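Ticket: Gift Aid claim file rejected after donor import
Organization: Plemcombe Relief Fund
Product: Ciltuver donor database, claims module
Opened by: Sarita Awasthi, supporter services
Assigned to: Paula Văduva
Status: Resolved, monitoring

Summary
The claim export stops with error 201 ("declaration missing or invalid"). The batch holds 300 donations imported from the old Iner system. Each donor record shows an active declaration on screen. Claims for donors entered by hand go through normally.

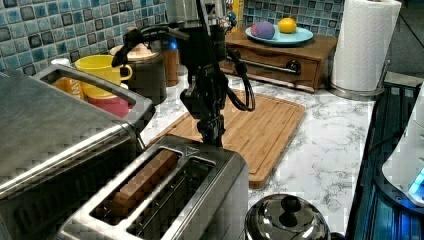

CATEGORY: Data import / Declarations

Steps to reproduce
1. Open Claims, then New claim.
2. Select the Iner import batch.
3. Run Validate. It passes.
4. Run Export. It fails with error 201 and no file is written.

Already tried by the customer: cleared the browser cache, rebuilt the batch, exported under an admin login. Same result each time.

Log, P. Văduva
Pulled the export log. 160 donations fail and the rest are clean. All of the failing records belong to donors whose declaration start date was imported as text. The donor screen displays a text date the same way as a true date. Validate checks only that the field is filled in. Export compares it with the donation date and rejects it.

Asked Sarita for the original Iner extract and the import mapping. 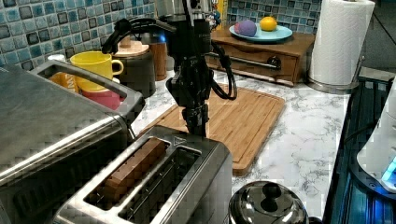 Two-slot toaster and gripper, kitchen counter.

Reply, S. Awasthi
Extract attached. The mapping was set up by Van der Linden during the migration and we have not edited it. Please do not overwrite the declaration source field. Our auditors use it.

Log, P. Văduva
Confirmed. The mapping has two date columns, and the second has no format set. Rows with a blank first column fell through to the second.

Fix applied on the test copy:
- set the format on column 9 to YYYY-MM-DD
- re-imported declaration dates only, matched on donor ID
- left the source field unchanged

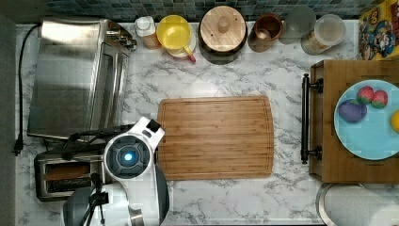 Export on the test copy completed with no errors. Repeated on live after a backup. The claim file was written and the totals match the batch report. Sarita to submit it and confirm receipt.

Open item: Validate should run the same date check as Export. Raised as a defect, targeted for the September release. Until then, run a trial export after any import that includes declarations.

Last updated: 2019-08-25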